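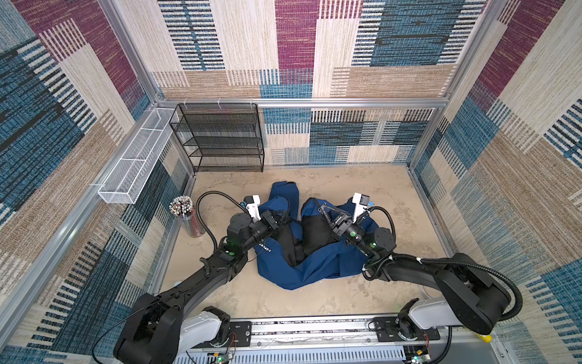
Interview: Household Chores and the Limits of Automation

October 10, 2022

Roswitha Ortner has spent much of her working life among machines that perform one task well. As head of applied studies at the Trudton Institute, she now directs a program that asks whether general-purpose robot arms can take on the work that remains when those machines have finished: the sorting, straightening, folding and putting away that fills the hours of households, hotels and small laundries. She received us in Osness, where the program has its workshop, together with her colleague Hryhorii Kushnir, who is responsible for its trials.

Asked whether a machine can at present be trusted with a basket of clean clothes, Ms. Ortner gave a short reply. "No. It can be trusted with parts of the job, on certain days, with a person in the room." She added that she gives the same answer to the hotel operators and appliance makers who visit, and that most of them accept it calmly.

The difficulty, she explained, lies in the material. A box or a bottle keeps its shape when it is lifted. A sweatshirt does not. "Every time you pick up a garment you have a new object in front of you. The sleeve that was on top is underneath. The hem has rolled. A person deals with that without thinking about it, and we have had to think about it a great deal."

Mr. Kushnir described how the program measures its progress. A trial begins with one article placed in the work area in no particular arrangement, and it ends when the article lies flat and folded or when 10 minutes have passed. In September the team completed 1,000 such trials with two arms working together. Towels gave the best results. Jackets and hooded garments gave the worst, and dark fabric caused more trouble than light fabric.

"With dark cloth the folds disappear," he said. "A seam, an opening and a shadow can look very much alike to the system. It takes hold of two layers when it wants one, and from that point the fold is lost."

He regards the use of two arms as essential for clothing. One can hold while the other pulls, and a garment can be drawn tight between them. The cost is that the arms must stay out of each other's way, and a movement that is safe for one may block the other.

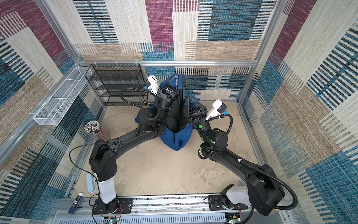 On the question of speed, both were frank. Mr. Kushnir reported that an experienced laundry worker engaged for comparison folded 23 shirts in the time the arms needed for one of their better attempts at two. "I do not find that discouraging," he said. "Speed can be improved once the work is reliable. I would be more concerned about a fast machine that drops every third shirt."

Ms. Ortner takes a firmer line with regard to public claims. She objects to short films in which a single good fold is shown and the attempts before it are left out. The institute's own policy, adopted at her request, requires that every demonstration be accompanied by the full record of the trials from which it was taken. Two industrial partners, Frei and Cirkitz, have agreed to the same condition for joint work. Frei contributes its knowledge of commercial laundries, while Cirkitz supplies control electronics and advises on maintenance.

The shop floor, in her opinion, will see useful results before the home does. A laundry handles the same few articles all day, at a fixed table, under steady light. Staff can be trained to clear a fault and restart the work. A family home offers none of this. "People ask me about the kitchen and the children's room. Those are the hardest places you could choose. Things are moved constantly, there may be a pet underfoot, and no one has agreed to stand clear."

She was also asked about employment. Commercial laundries in the region, she noted, report that folding posts are difficult to fill and that workers leave them early, often with sore wrists and shoulders. She does not expect the arms to replace a full position soon. Her proposal to Frei is a shared table at which the machine takes towels and flat linen and the employee takes everything else. A first installation of this kind is planned for a period of 18 months, and staff representatives will receive the same reports as management.

Mr. Kushnir hopes to extend the trials to small tidying tasks, such as returning articles to a shelf or a basket after folding. Reaching upward with something soft in the gripper remains a weak point, he said, and a folded shirt will often open again on the way. His team is testing slower movements and a second grip beneath the fold.

Before we left, Ms. Ortner was asked whether she would want such a machine in her own home. "For the towels, yes," she replied. "I would still do the jackets myself."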